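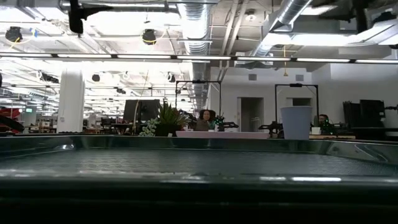
Workstations at the Rovero teaching floor in Stavside, with robotic arms set up at the desks.

News > Business > Technology

Filed under: Robots & Automation, Local Jobs

August 14, 2019

Rovero is adding a second shift at its Stavside teaching floor, where people sit at desks and show small robotic arms how to do things. Sorting, stacking, folding a cloth, putting a lid on a jar. The new shift starts in September.

The company gave reporters a short tour and an even shorter question session. What we got, in the order we got it.

Staff at the site teach in two ways. By hand – take hold of the arm, move it through the job, let it record the path. Or by remote, with a controller at the desk that the arm copies. Rovero says most of the work has moved to remote over the past year. Hand guiding is still used for new staff in their first days, and for jobs where the arm has to press on something.

One full run of a task is called a demo. The floor has logged 3,564 of them on its current project, a packing job done for Jellilstead, the mail-order kitchen goods firm. Of those, 1,061 were thrown out. Reasons given on the tour: dropped items, a hand in the way, the person stopping halfway to think. That last one is a bigger problem than it sounds, staff said. The arm learns the pause too.

The target before anything goes to Jellilstead's warehouse is 900 clean demos for each kind of item. Mugs are done. Whisks are not. "Whisks are horrible," was the comment from the desk, and we were asked to print it.

The room itself is one big open office with the ducts showing and long rows of tube lights overhead. Desks run right across it, and a couple of the stations have tall black frames standing over them, each with a small device on the top bar. Some of the arms have parts that glow green. Plants here and there. It is quieter than you would expect for a place full of motors – mostly clicking, and someone's radio down the far end.

Shifts are six hours with a break every 50 minutes. The break rule came in last winter after staff complained of sore wrists from the remote controllers, and Rovero says it also cut the number of bad runs. It did not have a figure for that when asked. We have asked again.

Pay for the new jobs was not given either. The ad on the company's own site says "competitive" and no more. No experience with robots is needed, and the ad asks for steady hands, patience and reasonable English. Training is two weeks, paid. Applicants do a trial at a desk before any interview, moving 200 small blocks from one side to the other by remote. There's no time limit on it but they do watch.

Software on the floor comes from Yeom, which also supplies the playback tool that lets a reviewer scrub through each demo and mark it keep or toss. Reviewing is a seperate job and will also be hiring, though later. Rovero would not say how many reviewers it has now.

On the warehouse question – the one most readers wrote in about after our last piece – the company repeated that the Jellilstead arms are meant for the late shift, which has been hard to fill. Jellilstead sent a one line statement saying no packing staff will lose hours "as a result of the trial." It did not say how long the trial is or what happens after it. A follow up call wasn't returned by the time this went up.

Some people on the packing side have been over to Stavside to teach. Rovero said that was the packers' own suggestion, after they saw playback of an arm wrapping a bowl the slow way round. They showed the floor staff a quicker fold and the task was started over from zero. Weeks of runs went in the bin, but the new set is shorter per item and has fewer drops so far, the company said.

Next tasks on the list are baking trays and glass jars. Trays have been put off once already. They slide, and the shine off the metal throws off the cameras, so the team is trying matte stickers on the corners and may end up moving lights as well.

Parking at the site is limited and the second shift will finish after the last direct bus. Rovero says it is looking into a shuttle, no detials yet. Applications are open now through the company's site or on paper at the Stavside front desk, weekdays until 4 p.m.

An open evening is planned for September, when visitors will be able to try a station for a few minutes each. Date to be confirmed. Under-16s need an adult with them, and long sleeves have to be rolled up.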